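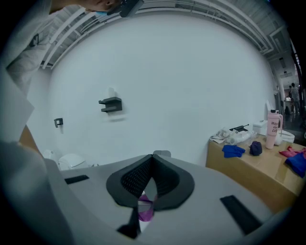 The bathroom hall was the part of the Clindley open day I had put down for a full hour, and it needed most of it. The rooms there are fitted for cleaning and layout work, with plain white walls and very little on them. Small fixtures are easy to judge against that background: the dark gray two-tiered bracket and the black hook lower down and to the left of it both read clearly at a distance, and the hook throws only a faint shadow. In my own buildings the equivalent hooks are chrome on pale tile, and visitors miss them.

Paora Cartwright led our group. He has run the site for 3 years and keeps to the schedule. The building has 78 fitted rooms and bays on one floor, with a total area of 2,829 square meters, and the tour covers the kitchens, the laundry section and the washrooms in that order. Coats and bags go in the lockers by the entrance. Bring a coin.

The kitchens I will pass over quickly. They are laid out by Lappalainen, whose catalog most readers will already have, and the only change from the February visit is a deeper sink in the end bay. Lensa Kassa measured the clearance under the wall units and found it tight for a tall bucket. The laundry section was closed for a drain repair.

Back in the washrooms, the subject was wiping down. Clindley's written routine starts at the top of the raised lid, moves to the seat, then the rim, and leaves the outside of the bowl and the floor around it for last. One cloth is assigned to the toilet and a different one to everything else, and the two are stored apart. Lieven Van Acker asked how the cloths are told apart once they have been through the laundry several times. The answer was color, plus a stitched corner on the newer stock from Citusano.

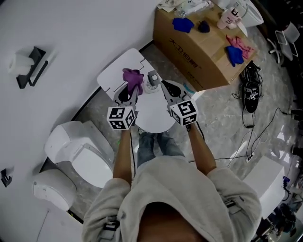 Cloth size got more discussion than I expected. A large cloth covers the seat in fewer passes but bunches up in the hand, and the loose edge tends to trail into areas already finished. Cartwright prefers a smaller one folded in 4. Nkechi Obi, who trains night crews, disagreed – she has her people use the full cloth and refold after each surface. Both methods are in the Murkis handbook, with no preference stated.

Partitions were the other item. White panels show every splash, and that is useful for inspection, but the bottom edge where panel meets floor collects dust in a line. The gray marble-patterned floor has the opposite problem. It hides dirt well, and Ayodele Fashola recommended checking it with a flashlight held low.

Parking is behind the building and fills early. Lunch was soup and bread. The next open day has not been announced, but the laundry section should be back in use by then, and I have asked for the drain drawings.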